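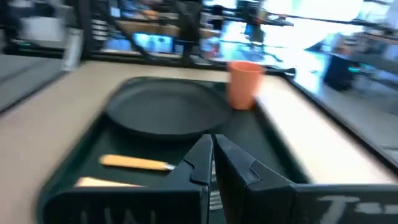

Zascombe tray cell: controller and planner notes, August build

The cell runs Onov, our bimanual control stack, with one Thongsuk planner process per arm. The task is tray handling: plate, cup, utensils. The gallery covers the software side only; wiring and mounts have their own page.

Wrist view
The perception node reads the wrist stream and crops before segmentation. Dark plates on dark trays gave the worst masks, so the exposure target was raised and the depth prior is now taken from the tray rim. Frames over the blur threshold are dropped before they reach the tracker. The current tuning set holds 1,758 labeled frames, 204 of them held out for regression.
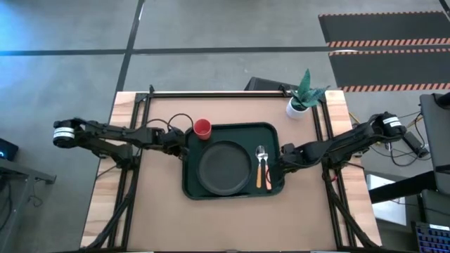

Both arms share one world model, with the tray as the root frame. Each planner reserves a swept volume before it commits a trajectory, and the other arm treats that volume as solid until release. Replanning is capped at 220 ms. On a timeout the arm holds position and Onov logs the reservation ID along with the last valid joint state.

Utensils lying side by side are still fitted as one blob in some runs. The workaround is a second pass on the handles, split by color.

Static scene
Anything inside the rails that is not on the tray goes into the Utis map as a fixed obstacle with 8 cm of padding. The map is rebuilt at startup and is not updated during a run.
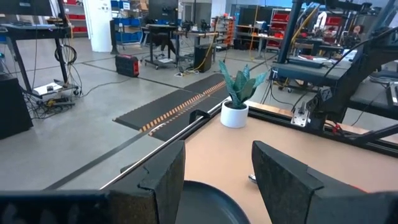

Gripper above the tabletop, potted plant near the back of the table.

Config files and replay scripts are in the cell repository under planner/tray. Logs older than the August build need the converter first.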